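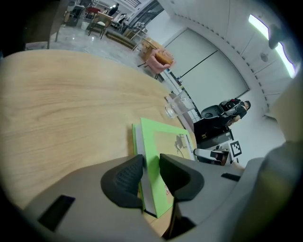 Libraries Should Keep Their Evening Hours

By Verena Sutter

14 comments | 60 shares

The Torham town council proposes to close the public library at 5 p.m. on every weekday except Tuesday. The council should reject the measure.

A library that shuts when the working day ends serves only those who are free in the afternoon. Shift workers, parents and older students depend on the later hours, and the reading room on Keltari Street is the one heated public space in the district open to them without charge.

The proposal counts visitors per hour and finds the evenings thin. It does not ask who those visitors are. Any saving should first be sought in the building lease, which comes up for renewal in December.

Share this article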